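9. Dropped Tools and False Grip Readings

Read this section before you clear fault 1783. The Lustent controller reports that code as "grip lost", and the factory quick card tells you to press Reset and carry on. We don't agree with the quick card. At the Brundthorpe bench the same code came up with the tool still in the jaws, and it failed to come up when a scoop went to the floor. Treat the message as a reason to go and look. It is not a diagnosis.

CAUTION: Press Stop and wait for the arm to settle before you put a hand near the fingers. Reset can close the jaws again without a warning tone.

9.1 Check the handle

Wrapped handles cause more trouble than bare ones. The wrap can creep under pressure while the handle inside it stays where it was, and the finger sensors can't tell the two apart, whatever the sales sheet says.

1. With the arm stopped, look along the full length of the wrap.
2. Find the free end of any tape. If it sticks out, cut it back or press it down.
3. Support the handle with one hand and try to turn it gently. If it turns inside the wrap, take it out of service.
4. Look at the collar where the handle enters the jaws. It should sit even on both sides.

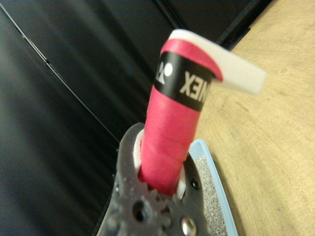

Figure 9-1. Pink wrapped handle in the jaws. Note the loose white tape at the top.

Note: Extra tape is not a repair. It makes the handle thicker, which changes the closing point, and you will be back in this section by the afternoon.

9.2 Check the approach

If the handle passes, the next suspect is where the finger meets the part. The Hagedorn finger plate has a hooked tip, and the tip can touch a round part before the pad does. The controller may count that touch as a grip. We have asked for a fix and been told the behavior is "within range".

1. Lay the part on its side on the bare table.
2. Set approach speed to 9 and turn off auto-close.
3. Bring the fingers in by hand control and stop at first contact.
4. See which touched first, the hook or the pad. If it was the hook, back off, raise the wrist and try again.
5. Save the new wrist height only after the pad has touched first on repeated tries.
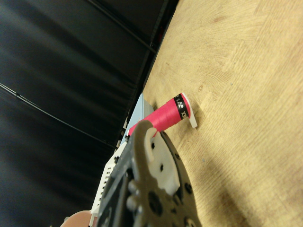
Figure 9-2. Hook tip over a pink wound part with a black band. Check the pad position from this side.

CAUTION: Don't steady a rolling part with your fingers. Use a block.

9.3 Test with the scoop

A part lying on a table proves very little. Litter pushes back, and the push changes as the blade goes deeper – this is where most of our false readings came from. Clear the tray of anything you don't want dragged, and keep the waste container out of the arm's swing.
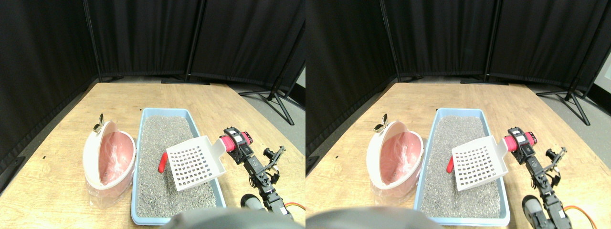
1. Clamp the scoop by its handle and tug it toward you. It should not shift.
2. Set grip force to 300. The factory value of 400 may hold better, but it also marked our handles.
3. Run one slow pass with the Gololville test routine and keep a hand on Stop.
4. Compare the angle of the blade before and after. The log will say "OK" either way, so use your eyes.
5. If the blade has twisted, go back to 9.1. Do not raise the force to cover it up.

Note: A clean pass does not clear the fault history. Write down the code, the force setting and the tool in use before you press Reset, as the controller keeps only the last entry.

If fault 1783 returns with a sound handle and a correct approach, unplug the finger sensor lead, check it for bent pins and reseat it. If that makes no difference, leave the arm switched off and go to Section 10.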